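Notes for Week 8: Teaching by Doing
Posted 3/22/21 by Maarten Van Loon

Good morning, everybody, and welcome back. I promised a few of you that I'd write this session up properly, because last week's notes were mostly arrows and you were very kind about it. So make yourself a coffee, and let's talk about where we are with the tidying project and what I'd like each group to bring on Thursday.

You'll remember that the whole class is working toward one thing this term: getting the Flerum arm to put small household items where they belong. We started with blocks, and blocks were good to us (maybe a little too good!). Now we're moving on to the sort of things people really keep in drawers and baskets, and for that we need a person to do the job first, many times over, while we record where the hands go. The marker bands at the wrists are what give us that. Each black-and-white square has its own pattern, and once the software finds one or two of them it can work out where the wrist is and which way it is turned.
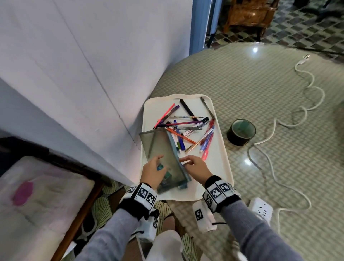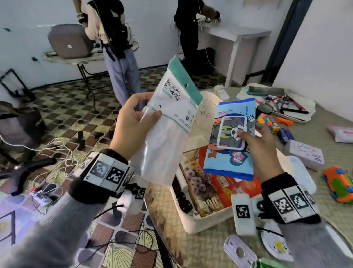 Labeling is the part of the course I care most about, and it is also the part where groups lose the most marks, so please bear with me while I go on about it for a bit. A label is a short sentence that says what each hand is doing between one moment and the next. It should name the hand, the verb and the thing. "Sorting stuff" tells the arm nothing at all. With the mesh pouch over the tray of pens, a good label would be "left hand grips pouch near its lower end, right hand touches zipper edge," and you'll notice I've written it as two halves, one for each hand. Do the same with the resealable bag package: the left hand is holding it up, the right is reaching toward the cartoon pouch, and those are two different jobs that happen to share a moment. If you only write down the busier hand, the Watkins script will assume the other one is resting, and you'll spend an evening in December wondering why your arm lets go of everything. I speak from experience here, and so does everyone who took this class before you.

Now, about soft things. A pencil keeps its shape when you pick it up and a pouch doesn't, and the arm has no idea which one it is dealing with until we tell it. Add the word "soft" or "stiff" after the object name, in parentheses. If you can't decide, write "soft" and we'll argue about it together in class, which I always enjoy.

A word on numbers. Every group should hand in 35 labeled clips. Of those, 17 should be pick-ups and the rest can be whatever you like, as long as both wrists stay in view for most of the clip. The class set will come to 700 clips when everyone is done, and I'd love to start training before the break. Keep sleeves pulled back behind the bands, please! A cuff over half a marker is enough to throw off a whole clip.

The team at Prurodham has asked whether they can swap labels with us, and I said yes. Their students use the same sentence form, so you shouldn't have to change anything. We may also visit the Graltadstead lab later on, if I can find us a bus.

For Thursday: read page 26 of the course packet, bring five labels from your own clips written out by hand, and swap them with the group next to you. They'll act out exactly what you wrote and nothing more. It gets silly fast and I look forward to it every year. If your clips won't open, write to me before Wednesday evening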